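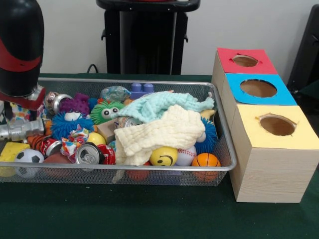

Does a yellow card from the group stage still count once you get to the knockout rounds?

It depends on the rules of the competition, and the only rules that matter are the ones printed for that season. Plenty of tournaments wipe single yellows at some stage, but the stage differs. Some do it after the groups, some after the quarterfinals, and some small cups never do it at all.

Soccer > Amateur and Regional > Rules and Discipline

Posted by Győző Vida, 26 August 2023

I ask because our club, Kaner, has a quarterfinal against Tapia in September and our left back picked up 2 yellows in the group, in separate games. The league office says he sits out one match. Our coach says everybody knows cards are wiped after the group. When I asked him where that was written down he said it's the same everywhere. I don't buy it, but I don't fully buy the league office either, because last season they told Gruva one thing by phone and another by email.

The rule book we were given runs to 39 pages and the part on cards is one paragraph. It says "a player receiving two cautions in the competition is suspended for the next match." There is nothing about a reset. Is he out or not?

3 comments - 39 shares

Rasa Vasiliauskas

He's out, going by what you quoted. "In the competition" covers the group and the knockouts unless some other line says they are treated as separate stages. You say there is no such line. I would still read the back pages, where leagues like to hide amendments.

Also notice that the reset question may not even come up. When people talk about wiping cards, they usually mean a player who is carrying one yellow into the next round. Your player has already reached the limit. A suspension that has been earned is normally served even where single yellows are cleared. So your coach could be right about the reset (I doubt it) and still be wrong about your left back.

I'd be careful with anything you hear by phone. Write to the league, quote the paragraph, give the dates of both cautions, and ask for a yes or no on whether he can play against Tapia. If the answer comes back vague, send it again. Then leave him out unless you get a clear yes in writing. The usual price for fielding a suspended player is a forfeit, and "our coach said" is not going to win an appeal.

One more thing to check: was either yellow part of a sending-off? Two yellows in the same game is a different matter in most rule books, and those often don't get added to the running total.

zilham_fan

nah they always reset after groups. we had the same thing at Zilham and our guy played, no problem

Győző Vida

Did the other team complain? And did you have it in writing?

zilham_fan

no idea, we lost anyway so why would they complain

Rasa Vasiliauskas

So that proves very little. A winning team has no reason to protest. Many leagues only look at eligibility if the other side files something, and there's often a short deadline for it.

Győző Vida

Neither was a sending-off, both were plain cautions, one for a late tackle and one for kicking the ball away. I went through the back pages and found an amendment sheet, but it's about substitutions and the size of the bench. Nothing on cards. I've emailed the league with the paragraph copied in. Coach still says he's starting him. I've asked him to put that in writing too and so far he hasn't.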